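Conutine Robotics Club
@conutineclub
31 July 2023

1/ Summer build thread! We're in the home stretch of the Derkik challenge and I've been dying to post about it. Two arms, one pile of chunky toy bricks, 125 seconds on the clock.

2/ The task sounds like nothing. Pull a tangle of bricks apart and sort them by color. Then you try it with grippers and learn how much your own fingertips do for you (a lot!!).

3/ Green crossed over orange, twice over, is the layout that eats our lunch. Grab the wrong one first and the whole bunch wants to come along for the ride.
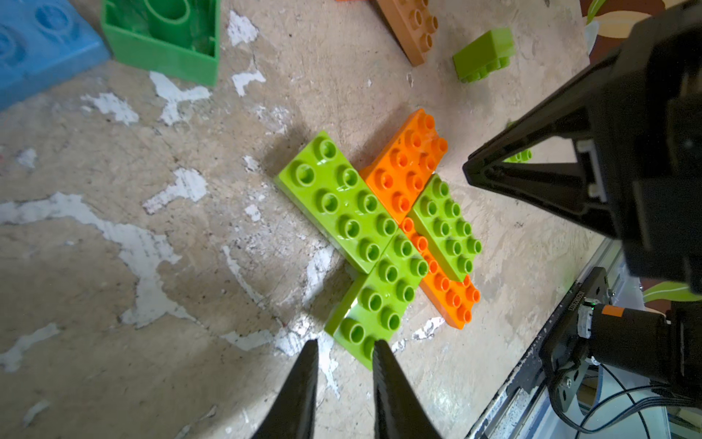
4/ So the students wrote a "who's on top" check. Before either arm closes, the code has to name the brick with nothing resting on it. Took three tries and one very long whiteboard argument, and I loved every minute of it.

5/ Practice log is at 2,855 grabs since we started. Best run so far is 95 points. The bar for the Berkura final is 187, so yeah, we have some climbing to do.

6/ Biggest jump came from letting one arm hold while the other pulls. We'd been treating them like two separate robots that had to stay out of each other's way. Now they share a plan, and the kids who wrote the handoff code are walking on air.

7/ Still fighting: cables. If a wrist turns too far the cable loop tugs back and the grip drifts. We're adding a turn limit this week. If your team has a better fix, please reply, I will read every word.
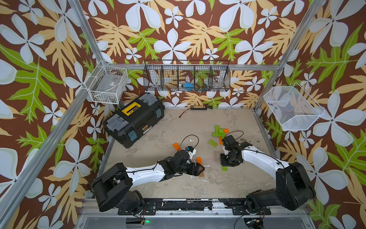 8/ Next up:
- turn limit on both wrists
- slower close on the last bit of the grip
- full timed runs, no pausing to fix things

9/ The final is in December at Dobre Hall. Come say hi if you're nearby, and bring your weird gripper questions!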